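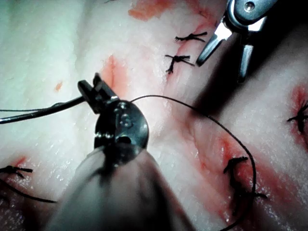 Lovely Soriano wrote in the margin of yesterday's entry that the cable tension on the needle driver should be checked before the homing routine and never after it, and that the order printed in the Trokach manual is wrong for our cell. I have read the manual again and I agree with her. The order was changed this morning, and the change is entered in the service log under Oct 6, 2024.

The cell was powered on at the usual hour. Homing completed on both instrument arms at the first attempt. The wrist camera required a second calibration, the first having left a small offset toward the upper corner of the view. I cleaned the lens, reseated the mount and repeated the procedure, and the offset did not return. The mounting screws had been tightened unevenly, and I request that whoever last removed the camera use the torque driver in the second drawer.

Tension was measured on the needle driver next. The pitch cable was within limits. The jaw cable was slack, though still inside the allowance, and I adjusted it by a quarter turn at the rear spool. The log shows 391 closures on this instrument since it was fitted. Our own rule is to inspect the wrist pulley every 90 closures, and the last inspection was missed. I carried it out today under the bench magnifier. There was dried residue around the pins, which I removed with a soft brush and the neutral cleaner from Walero. No wear was found on the pulley face. The next inspection has been written on the instrument card.

Suturing checks followed. With the black jaws of the driver clamped on the strand and its loop lying across the tissue, I looked for creep at the grip and recorded none over a hold of 16 seconds. The silver grasper was kept open above the knots during the hold. Its jaws closed evenly afterward when commanded, but there was a faint click at the end of travel. Enda Tully heard it as well and considers it a matter of the adapter plate. I am less certain. We have spare plates from Urrego, and one will be fitted tomorrow before anything else is altered, so that the two possibilities are not confused.

The arms were then parked and the instruments removed for washing. The flush took longer than it should have. Pressure at the port was low for the first 10 minutes and recovered once the inlet filter had been changed. The old filter is in a labeled bag on the shelf for the Mokgate technician.

Outstanding: the adapter plate; a new inlet filter for stock; a corrected page for the manual binder, with Soriano's order of work set out in full. I have also asked that the drape hooks be moved farther from the second arm, where they brush the cable guide at full reach.

Mokgate Instrument Laboratory | Contact the bench office | © 2024 Mokgate | Back to top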